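Brimis Room Tidying Set

Version 17, updated June 16, 2026
Maintained by the Sandhu group at Dralis

Summary

Brimis is a collection of short recordings of ordinary tidying in lived-in rooms: picking up litter, emptying tables, folding covers, pushing chairs back in, putting bottles and packets where they go. It holds 3,000 clips from 40 homes, sorted into 11 activity groups. This file covers the "table and bin" group, which is the one most people download first.

What is in the table and bin group

Each clip covers one small job at or near a table. The usual jobs are moving wrappers and tissues into a wastebasket, picking paper scraps off a cloth, and gathering up things that belong in another room. Clips start when the first item is touched and stop when the person moves on to something else. Jobs that were given up halfway are kept and carry the tag "partial".

Rooms were recorded as they were. We asked households not to clean up first and not to buy anything for the recordings. Bins vary a lot in size, color and how full they are, and many stand tight against a chair or table leg. Tablecloths are common. Patterned cloths make small items harder to pick out, so they have their own tag.

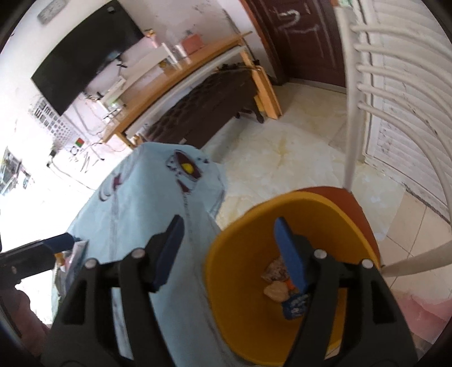

Yellow wastebasket beside the chair, with a crumpled wrapper and a tissue inside. Tags: bin_open, cloth_patterned, floor_item.

Item labels

Labels use household words. We tried a finer list in the first versions and dropped it after two people labeling the same clip kept choosing different names for the same piece of trash.

wrapper: any food or product packaging that has been opened or crushed
tissue: paper tissue or napkin, used or not
scrap: a small piece of paper, plastic or foil that can't be named
bag: plastic or paper carrier bag, full or empty
bottle: any size, any contents
packet: packaging that still looks closed
cloth: tablecloths, towels, covers
other: everything else, with a short free-text note

Items already in the bin at the start of a clip are labeled only if at least half of the item shows. Anything deeper in the pile is skipped. A bag lying on the floor is labeled "bag" and gets the extra tag floor_item, even if the person never picks it up. We don't mark whether a floor item is trash. That was left to the household, and in a lot of clips they never said.

Furniture and room labels

Tables, chairs, bins, shelves, wall clocks and televisions are labeled once per clip. Floor type is one of tile, wood, carpet or other. Chair seats and chair frames share a single label, so a seat in one color on a frame in another is still one chair.

Folders

clips/ holds the recordings, one folder per home
labels/ holds one text file per clip, same name as the clip
rooms/ holds a short note on each room, written by the household
splits/ holds the train and test lists, divided by home

No home appears in both lists. Please keep it that way if you make your own split. The same tablecloth turns up in clip after clip within a home, and results look much better than they should when it leaks across.

Known problems

Bottles and packets standing close together on a table are sometimes merged into one label. Fixes for this are planned for September.

Thin plastic bags have loose outlines. Don't use them to measure size.

"Scrap" is used too often in homes labeled before version 11.

The room notes are uneven. Some run to a full page and some just say "dining table".

Use and credit

The set is free for research and teaching. Faces, mail and family photos were removed before release. If you find something we missed, report the clip name through the Fellaveo issue page and the clip will be pulled while we check it. To cite the set, use "Brimis Room Tidying Set, Dralis" and give the version number.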